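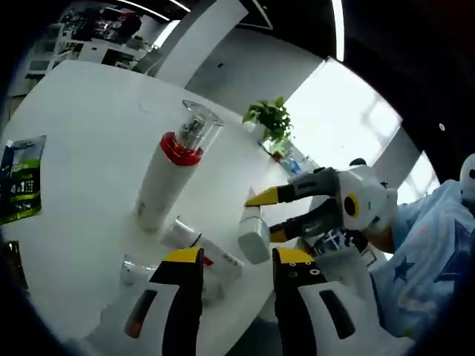 Zonoslow Tabletop Things
README and data card, last revised 11/14/19

What is in the folder

1,000 pictures of ordinary things on tables, with a plain text list of what is on each table. The lists use 23 names, such as bottle, carton, tube, cup, packet, plant and blender. There are 16 tables in all. The lists were typed up by the Marno office and checked, after a fashion, by the Chrysikopoulos office.

Please read the rest before you use any of it. The last version of this file called the set "a complete record of everyday clutter". It is a record of clutter on 16 tables, and several of those tables look as though somebody had thought about the clutter beforehand. A blender and a pot plant do share a table in some homes. We doubt they do it as often as they do in these lists.

Files

pictures/ holds the pictures
lists/ holds one text file for each picture, one thing per line
names.txt holds the 23 names and the rules for each
disputes.txt holds the 161 entries on which the two offices disagreed
old/ holds the September lists, kept only for comparison

How the names work

bottle: anything with a neck and a cap. A small white bottle with a grey cap and a clear plastic water bottle with a blue label both come out as "bottle", and nothing in the list will tell you which is which. Grukine asked for one name to keep things simple. It is simple. It also means that a search for water bottles gives you everything from the bathroom shelf.

carton: a box of card, or anything that passes for one. White with red markings is typical. Lying on its side makes no difference to the name.

tube: small tubes only. There is no rule for how small.

cup: includes clear glass ones without a handle. Clear glass on a white table is the thing most often left off a list, so treat a missing cup as unproven.

packet: flat packages. Printing is copied out only where it can be read, so a label with "4+1" on it is entered as packet, 4+1. We have been asked whether that means four and one free. Perhaps it does. The list says what is printed and we would like it to stay that way.

blender: base and jar together count as one blender. The September lists had base, ring, jar and blades as four separate things, which made one table look like a kitchen shop. If your totals come out much higher than ours, check that you haven't opened old/ by mistake.

plant: the pot is part of the plant. Heart-shaped leaves are noted as heart-shaped leaves. Earlier lists gave plant names with great confidence and no evidence, and those have all been taken out.

dark object: used when neither office would put its name to anything better. We get complaints about this one. It is still the entry we trust most.

What the lists don't tell you

Whether a container has anything in it. The September lists had a column for full or empty, filled in by guesswork, and it has been dropped.

What anything is for. A small white bottle may hold vitamins, glue or eye drops. Unless the words on it can be read, the list says bottle.

Who owns the things, or whether they normally live on that table.

Whether the table is tidy. Grukine wanted a tidiness mark out of five. The two offices tried it on the same tables and their marks had so little in common that we gave up.

Known problems

Of the 161 disputes, most are carton against packet. The rule is that a packet is flat, and the offices have different ideas about flat. Both answers are given in disputes.txt. Please don't average them.

Left and right are taken from the viewer's side of the picture. Some early entries seem to have been written from the other side of the table. We corrected the ones we found.

Things at the edges are listed only if they can be named. This was applied strictly by Marno and loosely by everyone else.

Round tables, white ones especially, turn up a good deal. Anybody planning to say something about tables in general should look elsewhere.

Fit for

Practice at naming and sorting household things, trying out a search, or arguing over what a carton is.

Unfit for

Working out what people buy, how they tidy, or what a normal kitchen contains. We have seen the set quoted for the second of these and would rather not see it again.

Corrections

Add a line to disputes.txt with the picture number, the old name and the one you would use. "Obviously wrong" will be sent back with a request for a reason.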